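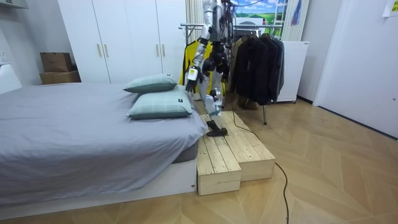

Borano Bedroom Station
Task set and step platform for student humanoid teams
Catalog no. 416
Supplied by Cuvuvberg, Education Equipment

Overview

The Borano Bedroom Station is a practice layout for school and college robotics clubs entering the household class of the Prondby student competition. It covers garment handling between a clothing rack and a bed. The student team supplies the robot, its controller and its hands. Cuvuvberg supplies the platform, the garment pack, the pillow pack and the printed task book. The bed and the rack can be ordered with the set or taken from whatever the club already has.

The station is designed for a full-size biped working from a raised position beside the bed. Smaller robots can be entered in the class but will need a different platform.

Platform

Two levels, built from unfinished pine planks. The taller block stands at the rear and the lower step at the front. The platform goes directly against the side of the bed, with no gap. Rated load is 200 kg, evenly distributed on the upper level. The surface is left bare so that clubs can apply their own grip tape or foot markers. Do not varnish it; a varnished top is slippery and voids the load rating.

Minor variation in grain, knots and board spacing is normal and is not grounds for return.

Tasks

The task book contains 11 tasks, graded by difficulty. The early ones use the rack alone: find a named garment, grip the hanger by the hook, lift clear of the bar. The middle group adds the turn toward the bed with the garment hanging free. The last group ends with the garment laid down, hanger included, on the pillow or on the sheet.

A trial lasts nine minutes under Prondby rules, including resets. The clock is not stopped for a dropped hanger.
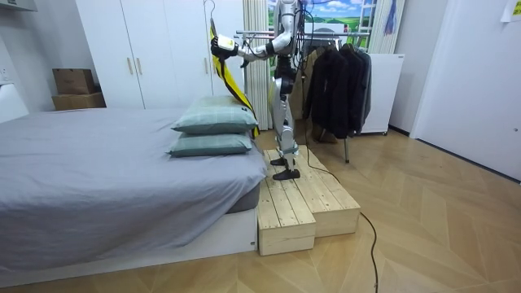 One student team reported back in November that the hook grip took them longer to tune than the walking did, and that they ended up practicing the turn at half speed for two weeks before letting the robot take a garment anywhere near the bed. They also asked for a spare hanger in the pack. The current pack has one.

Garments and contrast

The target garment should be a bright color and the remaining garments on the rack dark. This is a starting condition only. Once a team can complete the middle tasks reliably, the task book moves to dark on dark, and a club's own coats are suitable for that. Load the rack closely; widely spaced hangers make the early tasks too easy to be useful.

Bed

Any low bed with a fitted sheet. Plain gray is specified in the class rules, and patterned sheets are not accepted at the event. Two pillows are placed at one end, stacked, with the pillowcases supplied. Teams using a head camera should record the bed from the working position before writing any placement code, as sheet wrinkles shift from day to day and a threshold set on one afternoon may not hold on the next.
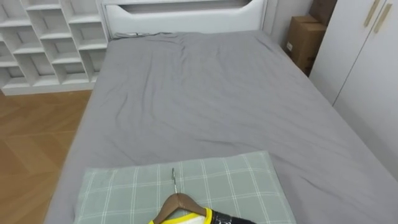
Scoring of the final tasks depends on where the garment comes to rest. Shoulders and neckline must be on the pillow or sheet. A sleeve or hem over the edge costs points but does not fail the trial. Release of the hanger is scored separately.

Cables

Tethered operation is allowed in practice and in the junior division. Route the floor cable away from the platform and keep it out of the stepping area. The overhead support point is not part of the set — ask your facility before fixing anything to a ceiling.
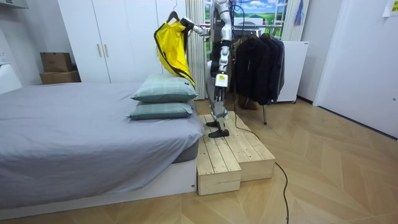 Garment on its hanger, held out at the pillow end of the bed.

Compatibility

The Falcão hand adapter (sold separately) fits most student-built wrists with a round flange. Square flanges need the spacer plate. Teams with multi-fingered hands generally do not need the adapter.

Ordering

Clubs order through their school account. Platform sections ship flat with screws and a hex key, and assembly takes two people. Replacement planks are sold singly.

Page revised Dec 6, 2022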